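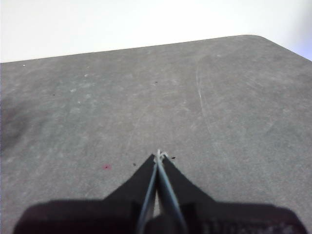
Scratches on a gray matte table top — refinish or leave it?

mukmont_mike
Bought a used meeting table from an office clearance in October. Top is matte gray, rounded corners, and it came with scratches. The longest one is thin and pale and curved, and it bugs me every time the light hits it. I don't know if the top is laminate, linoleum or something painted. Paid 40 dollars for it. Is there a fix that doesn't end with me sanding the whole thing?

tallow
First find out what it is. Press a fingernail into the underside of the overhang, if the same material wraps around. Linoleum gives a little. Laminate doesn't give at all.

Haris Siddiqui
Wipe the scratch with a damp cloth. If it goes away while damp and comes back when it dries, it's shallow and a wax or oil will hide it most of the way. If you can still see it damp, it's down into the color layer and you're looking at a fill stick.

mukmont_mike
Nail test: doesn't give. Damp test: mostly disappears.

Haris Siddiqui
Then paste wax, thin coat, buff it off after 5 minutes. Try the corner nobody sits at.

drawerpull
Disagree on the wax. On matte laminate it leaves a shiny stripe exactly where the scratch was, and then you have to strip it. I did this to a Nomeck desk and it looked worse for a year.

Haris Siddiqui
You used too much or you didn't buff it. I've done four tops this way.

drawerpull
I buffed it. Some matte tops just go shiny.

tallow
You can both be right, the finishes vary a lot. Mineral oil on a cotton swab is easier to undo, dish soap takes it off. I'd start there.

panelgap
Don't let anyone talk you into 4000 grit pads. They polish. On a matte top you'll get a glossy patch the size of your hand and no way back.

mukmont_mike
Tried the mineral oil last night. Scratch is much fainter, no shine that I can see. Will probably need redoing every so often.

drawerpull
That's about what I'd expect. Keep ceramic mugs off it, the unglazed ring on the bottom is what makes half of these.

tallow
Felt dots on anything heavy too.

mukmont_mike
Got some. Leaving the small scratches alone.

Related threads
Trokside folding legs, replacement bolts?
Coffee ring on white laminate
Panyasiri sideboard — worth stripping?
Moving a stone top down one flight of stairs
Edge banding keeps lifting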